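The Window I Finally Opened
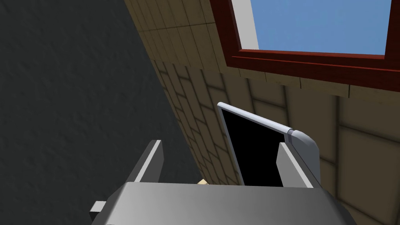

Image courtesy of Kianoush Vahidi

I moved into my place on Lolel Street in October, and for the first two weeks I didn't open a single window. It was chilly, I was busy unpacking, and I figured fresh air was something I could deal with in spring. Then I cooked fish. My bedroom smelled like fish, my coats smelled like fish, and when Nasrin Kazemi came over the next evening she asked very politely whether I'd had a nice dinner.

So now I'm a window person! I open one at each end of the apartment at 7 in the morning while the coffee is going, and I leave them open until I've finished my toast. My grandmother did this every day of her life, even with snow on the sill, and we all complained and pulled our blankets up. I'd like to say sorry for that.

The kitchen one gave me some trouble. It had been painted shut (more than once, by the look of the layers), and I went at it with a butter knife for most of an afternoon before Kourosh Shirazi from upstairs lent me a proper scraper. You run it along the seam, slowly, all the way around, then push on the wood with the flat of your hand. Mine let go with a crack so loud I thought I'd broken the glass. I hadn't, but I did lose a flake of paint in my tea.

The bathroom is still a problem. It's small, the towels never seem to dry, and I've been wiping the tiles down after every shower with an old squeegee. Qianru Cao swears by leaving the door open and running a little fan in the hallway. I priced a new exhaust fan at Abbasi on the corner and it was $248 before anyone had even come to put it in, so the hallway fan it is. I found mine at the Clesport swap for $18, and it rattles, but only on high.

If you've got a stuck window of your own, write and tell me how you got it loose. I still have one to go in the back bedroom, and Kourosh wants his scraper back.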